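**Housekeeper / turnover cleaner wanted – Plesdale Guest House, start in April**

Updated 02/07/2026. Old version of this ad had the wrong hourly rate, ignore it if you have it saved.

We need one more person on the turnover team. Maybe two people if both want part time. Small guest house plus a row of rental cottages out on the Uvodton road. Owner run. Not fancy. Clean though, and we want to keep it that way.

Please read the whole thing before you write. Long, I know. Saves us both a phone call.

## The job

Guests check out at 10. New guests come in at 3. Everything between those two times is you and one other person.

- strip beds, bag linens, carry to the laundry room (ground floor, no elevator)
- bathrooms, top to bottom
- kitchens in the cottages – fridge emptied, stove wiped, trash out
- floors
- make up beds, restock towels, soap, coffee, paper goods
- check the lamps and the remote
- write down anything broken, stained, missing. WRITE IT DOWN. Don't just tell somebody in the hallway

Rooms in the main house take most people 35 minutes once they know them. Cottages more like an hour and a half, longer if there was a dog. First couple weeks you'll be slower and that's fine, we don't time new people.

Some days are heavy. Summer is heavy. Late fall is dead and hours drop, so if you need the same paycheck every week all year this probably isn't the one for you and I'd rather say that now.

## Hours and pay

- 24 hours a week guaranteed April thru September, usually more
- 14 to 18 hours the rest of the year
- $19.50 an hour to start, $20.75 after your first season
- paid every two weeks, direct deposit
- tips left in the rooms are yours, split with whoever cleaned with you
- mileage if we send you between the main house and the cottages in your own car
- one week paid off in winter, you pick which, just tell us before Thanksgiving

Weekends – yes. Most of our checkouts land on weekends so you'd work at least three out of four. Holidays at time and a half. We do try to rotate. Tell us early about weddings, graduations, whatever and we work it out.

No night shifts. No on call. If a guest locks themselves out at midnight that's my problem.

## What we're looking for

Experience is nice. Not required. Best cleaner we ever had came from a bakery.

What we do need:

- you can lift 40 lbs and do stairs all day
- you show up. If you can't, you text before 7:30
- you're OK around cleaning products and will wear the gloves
- you can read a room list in English, speaking it perfectly is not important
- a ride. The bus stops at Plotudham and it's a long walk from there with no sidewalk
- 18 or over, insurance thing

Doesn't matter: age past that, school, gaps in your work history, whether you've got a resume at all. A few lines in an email is plenty. People have applied on the back of a menu and been hired.

References – two please. Doesn't have to be old bosses. Neighbor is ok, landlord, coach, somebody you cleaned for. Not family.

## Background check

We run one, we pay for it. A record does not rule you out automaticaly. You'll be in rooms with guests' stuff so theft is the one we'd need to talk about. Bring it up yourself and it goes much better.

## Training

Paid from the first minute. Four shifts alongside someone, then two where you lead and they follow, then you're on the list. You get a binder. The binder is old but the order of steps in it is good so follow the order: open windows, strip, bathroom, dust, bed, floor, last look from the door.

Most of the training is beds. People think they know beds. Ours have a pad, a fitted sheet, a flat sheet, blanket, cover, and the corners are done one way only. You also learn what to look for once the linens are off, meaning marks, damp, bugs, anything torn, seams especially. A mattress with gray patches on it gets reported, always, even if it's old news. Same for pillows. Throws and spare blankets go to the wash with everything else, we don't fold them back up and hope.
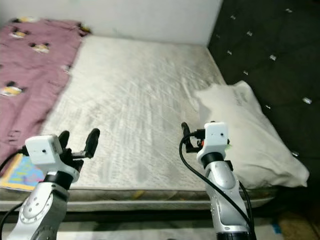 Ningsih Mangundap wanted it added that beds were the part she dreaded and now she could do them asleep, and that the bathrooms are what really gets your knees, so buy your own knee pads in week one and don't wait for the staff order like she did. She also said the ad should be clearer about stairs. Fair. So: the main house has three floors, the linen closet is on the second, the laundry is on the first, and on a full checkout day you'll go up and down more than you want to.

(We'll pay you back for the knee pads. Up to $30. Keep the receipt.)

## What we supply

Vacuum, carts, all products, gloves, apron, two shirts. Shoes are on you. Closed toe, grip sole. Locker with a key. Coffee, and lunch on double checkout days – sandwiches mostly.

Products are fragrance free apart from one bathroom spray. If you've got asthma or bad skin say so and we'll swap it, easy fix.

## How to apply

Email or paper, either one.

Email the front desk with HOUSEKEEPING in the subject line so it doesn't end up with the bookings. Or drop a note at the desk between 9 and 4. Reference for this post is 639, put that on there somewhere.

Tell us:

1. name, phone, best time to call
2. days you can't work
3. when you could start
4. anything you've cleaned, fixed, carried or looked after, paid or not
5. two references with phone numbers

We call everybody back, even if it's a no. Might take a week. Then a short chat in person, 20 minutes, then if we both like it a paid trial shift, four hours at the regular rate. You get paid for the trial whether or not we hire you.

Applications stay open until the job's filled. First trial shifts are end of March, so sooner is better.

## Couple of questions people already sent

**Can I bring my kid?** No, sorry. We've tried it. Shifts do end by 3 so school pickup works for most people if the school is on our side of town.

**Can friends apply together?** Yes. Say so in both emails. We might not be able to pair you every shift.

**Is there housing?** No. There's a board with rooms for rent in the Uvodton grocery, by the carts, and the desk sometimes hears of one.

**Does it turn into full time?** Once in a while. Desk and breakfast shifts come up and we ask our own people first.

**Is a laundry job open too?** Not right now. Send a note anyway and write LAUNDRY on it, we keep them till the end of the season.

Parking for staff is behind the cottages, gravel lot, not the front. Come in by the side door and ring, the bell sticks so push it hard.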